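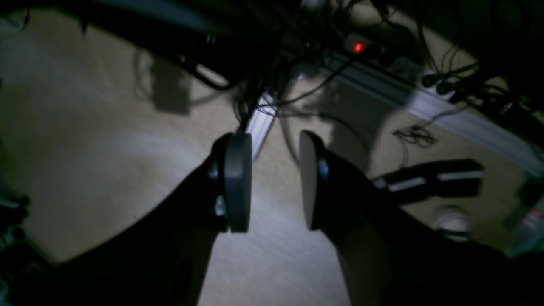
Most householders, according to one reader of the Vesby home pages, never give a thought to what hangs under the desk until the vacuum cleaner swallows a piece of it, and by then the whole knot has to come out anyway. The remark sums up rather well how the subject of this article usually comes to people's attention.

Under-desk cabling is the general name for the power and signal cords that gather beneath a desk, bench or worktable, along with the power strips they plug into and the various clips, trays, sleeves and ties used to keep them in order. It is found in nearly every home and office with a computer in it, and it tends to grow a little every year, as a new lamp or charger arrives and the cord of the old one stays put.

Tangles

A tangle forms for quite ordinary reasons. Cords are sold in standard lengths, so most are longer than the job calls for, and the extra has to go somewhere. Left alone it loops down toward the floor, and each time a plug is pulled out and pushed back in, it may pass over or under its neighbors. Black cords are especially hard to follow by eye - many people who have set out to unplug a printer have switched off something else entirely.

Power strips

The power strip is the heart of the arrangement. It may lie on the floor, sit in a tray, or be fastened to the underside of the desktop. Raising it keeps it away from mops and spilled drinks and leaves the carpet clear for sweeping, though the outlets are then a good deal harder to see without getting down on one's knees. Light gray, white and black housings are all common. A strip should never be plugged into another strip, and heaters should go straight to the wall.

Trays and ties

The open wire tray, sometimes called a Vesby basket after the town where a furniture shop, Hsueh, began fitting them to school desks, is the oldest of the common remedies and still a very good one. The Onau sleeve, a soft tube that closes along one side, came later and is well liked for standing desks, where the cords must rise and fall together. Hook-and-loop ties are gentler than plastic ones and can be undone again, a kindness to whoever has to move the desk next.

Tidying

The usual advice is to switch everything off, unplug it all, and put back only what is in use, with a label at both ends of each cord. A Sunday afternoon is generally plenty. The library at Grusterham, which has 700 desks on 2 floors, goes over its cabling every February and allows 11 days for the work. Older guides suggest tying cords in bundles of no more than five, but this is a matter of taste, and a loose bundle is easier to add to.

See also: Cable tray; Desk grommet; Extension cord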